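**Bilari** is a software stack for controlling robot arms fitted with many-fingered hands. It covers perception, grasp planning, arm motion and a set of logging tools. Written at first by Ottavio Ferri at Clornley, later kept up by a small group at Geerts. Mostly used for household pick-and-place: fruit, bowls, small toys, things on shelves.

## Background

Began as a set of scripts for replaying recorded arm paths. No perception at all, objects had to sit on tape marks. Ferri rewrote the lot after the scripts grew past what one person could follow. The rewrite split the work into four processes that pass messages to each other, and that split has stayed. Name comes from an older folder on Ferri's machine, meaning unclear.

## Perception

Takes colour pictures from a head camera, plus depth if there is any. Each object gets a mask, a rough shape and a confidence score. Shape is a sphere, box, cylinder or "other". Fruit nearly always ends up as a sphere, even when it's longer than it is wide, and long fruit is a known source of poor grasps.

White furniture is hard for the depth step. Plain boards give few features, so shelf edges are fitted as lines from the colour picture and the planes filled in afterwards. Wire objects are worse. The mesh is mostly gaps, and the mask tends to leak through to whatever is behind. Current advice in the manual is to treat anything made of wire as a solid block and plan round it.
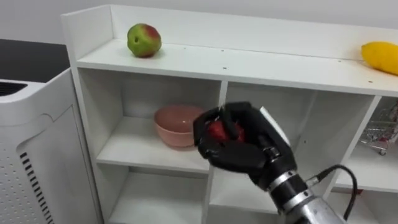

Once an object is in the hand the tracker changes mode. Fingers hide a good part of it, so the visible patches are joined by colour and assumed to be one thing. Works for objects of a single colour. Two-coloured objects sometimes get split in two and the planner then beleives it is carrying one and about to hit the other.

## Planning

Grasps are picked from a table of 1144 stored hand poses, scored against the fitted shape. The best 100 go on to a collision check. Anything left is ranked by how little the wrist has to turn.

Arm motion uses a sampling planner with a limit of 4000 samples per request. If it runs out, the request fails and the arm holds still. Open compartments are modelled as boxes with one side missing, dividers are given extra thickness. Reaching past a divider is slow for this reason, and low compartments slower still as the forearm has to be checked against every shelf above it.

Cables are not modelled properly. There is a fixed keep-out tube round the wrist, set by hand in the config file, and users are told to make it larger than seems needed.

## Control

The hand loop runs at 1000 Hz, arm loop slower and depending on the hardware. Fingers close under position control until the motor current rises, then switch to a current limit. No touch sensing is required. The limit is per object class: soft fruit low, bowls medium, everything else on the default. Early versions had one limit for all and a reputation for bruising pears.

Release is simpler. Fingers open in fixed order, thumb last, then the hand backs off along the line it came in on.

## Tooling

- `bl-log` records messages, joint states and pictures to one file
- `bl-view` plays them back with masks drawn on top
- `bl-diff` compares two runs of the same task, added by the Geerts group

Log files are large. The Areddale format, a packed version with repeated frames dropped, was made the default on 30/03/2024. Older logs can still be read but not written. Conversion is one way.

## Limitations

No two-handed tasks. No moving base, although a branch for it exsits. Shiny metal near the wrist can be picked up as an object if the self-mask is out of date, and recalibrating the head camera normally clears this. Clear plastic isn't supported.

## See also

Grasp planning; Motion planning; Object tracking; Current control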